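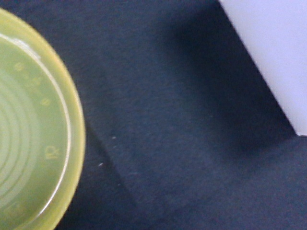
Wrist view, green tub on the blue cloth.

Rangel logged the start of episode 137 and took hold of the leader arm. The Dostuson job called for 500 episodes of the same task: find the tub, grip the rim, lift, set down. Guerra wanted them by July.

"Camera's good," said Edivaldo Cavalcanti from the other desk. "I can see what looks like an 8 on the inside wall. Go."

Rangel lowered the wrist. The rim was thick and shiny, and the encoder lag at Starnlow had always been worst on the last part of the descent. He allowed for it without thinking. That was the fault Cavalcanti had been trying to describe all week.

"You slowed down again."

"The arm lags."

"Ours did. The one at Atgate doesn't. It'll learn to wait for a lag it hasn't got."

Rangel opened the joint plot. The pause was there, a flat step before the grip. He called up episode 2 and laid it over the top. The same step, slightly shorter. He tried four more files and found it in each.

"How many do we keep?" he asked.

"Depends whether you want it to lift the tub or to lift it like you."

He thought about this for longer than the question needed. Then he marked the batch for review, set the counter back to zero and moved the arm to home.

"Episode 1," he said, and started the recording.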